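Frequently Asked Questions
Wastholm Swim and Fitness Club

Last updated: May

Do I need to book before I come?

You need to book classes and swim lanes. The gym floor is open to members whenever the building is open, and you can just walk in. Bookings open at 7 a.m. the day before and can be made online or at the front desk.

What memberships do you offer?

There are two main ones. The Garthorpe membership covers the gym floor, locker rooms and all land classes. The Morris membership covers all of that plus the pool and sauna. Both can be paid monthly or as a single payment of $270 for Garthorpe. The yearly price for Morris depends on whether you want peak hours, so please ask at the desk.

Can I switch from one to the other?

Yes. Moving up takes effect the same day. Moving down takes effect on your next billing date. We don't charge for either one.

Can I freeze my membership?

You can freeze it for up to 2 months in any membership year. Send us an email before your next billing date. If you are freezing for a medical reason, the limit can be extended with a note from your doctor.

How do I cancel?

In writing, by email or on the form at the desk. Monthly members need to give one full billing period of notice. Yearly memberships end on their own unless you renew — we do not renew them automatically.

What is the youngest age you accept?

Members must be 18 to use the gym floor without an adult. Teens from 14 up can use it with a parent or guardian who is also a member and who stays on the floor with them. Children of any age can swim during family hours.

Do I have to do an induction?

Yes, if you are new to us, even if you have trained elsewhere. It takes 40 minutes and is free. You'll be shown the machines, the emergency exits and how the lockers work. Most inductions are run by Yuxi Duan, our floor manager.

Do you offer personal training?

Yes. Sessions can be bought singly or in blocks. Single sessions last an hour. If you need to cancel, let your trainer know the day before or the session will be charged.

Can I get advice about food?

Morris members get one nutrition talk a year with Špela Đorđević. It covers everyday eating, shopping and meals around training. She does not write medical diets, so if you have diabetes, kidney disease or a similar condition, please see your doctor or a registered dietitian. 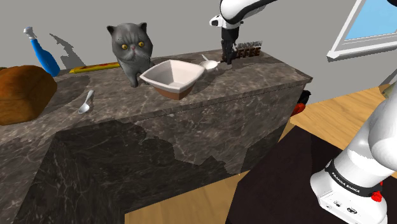

A loaf of bread and a blue spray bottle on the counter.

Can I eat in the club?

Food is fine in the lobby seating area. Please don't take it onto the gym floor or poolside. Water in a closed bottle is allowed everywhere.

How big are the classes?

Most are capped at 19 people. Avar, our interval class, is smaller and usually fills up first. If a class is full you can join the waiting list, and you'll get a text if a place opens up.

What happens if I miss a class I booked?

The first time, nothing. After three missed bookings in one month, you won't be able to book ahead for a week. You can still turn up and take any free place.

What should I bring?

Clean indoor shoes, a towel and a padlock for the lockers. We sell padlocks at the desk if you forget. Swimmers need a cap in the lap lanes but not in the family pool.

Can I bring a guest?

Each member can bring one guest at a time. Guests pay the day rate, show ID and sign the health form at the desk. The same guest can come three times before we ask them to join.

Is there parking?

Yes, behind the building. Give your plate number at the desk on your first visit. Bike racks are next to the side door and stay lit until closing.

I left something behind. Where is it?

Try the front desk first. Lost items are kept for four weeks. Wet swimwear and towels are kept for three days. Water bottles are thrown out at the end of each week.

Was this page helpful? 18 people said yes

2 comments

Contact us | © Wastholm Swim and Fitness Club | Back to top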